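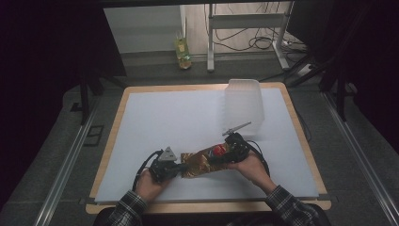 A crinkly gold foil package, held at both ends.

April
By Gemma Sala

How to Keep Open Snack Bags Fresh Without a Drawer Full of Clips

I used to own 34 bag clips. I know because I counted them when we moved to Cloton, and then I threw most of them out, since half had lost their spring and the rest were too small for anything bigger than a bag of peanuts. These days I fold almost everything, and my chips stay crunchy a good bit longer than they did before!

Start by getting the air out. Lay the bag flat on the counter, shake the contents down to the bottom, and smooth the empty part with the side of your hand, working up toward the opening. Go gently or you'll have crumbs (my first try with tortilla chips was basically breading).

Now fold the two top corners in toward the middle, so the top looks like the point of a paper airplane. Roll that point down, nice and tight, three or four turns. Keep your thumbs on the roll. Then tuck your fingers into the little pockets the corners have made at the back and flip them up over the roll. If it feels snug, you're done. If it springs open, you didn't leave enough empty bag to work with, so eat a few more and try again.

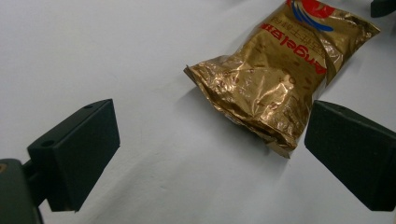
Foil bags hold a crease better than plain plastic ones, I find. With the soft see-through kind, like the ones pretzels from Janberg's come in, the fold relaxes overnight and you're better off pouring everything into a jar. A jar with a rubber seal is still the best thing going for crackers. Fill it as close to the top as you can, and put the oldest ones on top so they get eaten first.

My neighbor Italo Messina swears by a clothespin over the fold, and I'll admit I do that for coffee.

As for where to keep it all – anywhere but over the stove. I had a lovely tall cupboard up there and everything in it went soft. Mine now live in a low drawer by the back door, standing on end like file folders, with the folded tops facing up so I can see what's open.
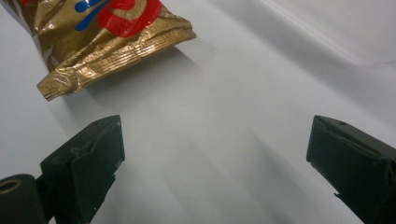

Gold foil packet, lots of wrinkles and all.

And if they've already gone soft? Spread them on a baking sheet in one layer and give them 5 minutes in a low oven, then let them cool all the way before you taste one. They crisp up as they cool. Works for chips and most crackers. Don't try it with anything coated in chocolate – ask me about my baking sheet.

Related
Which Jars Are Worth Saving
A Pantry Drawer You Can See Into
What I Do With the Crumbs
Costa Street Kitchen: Our Move, Part 2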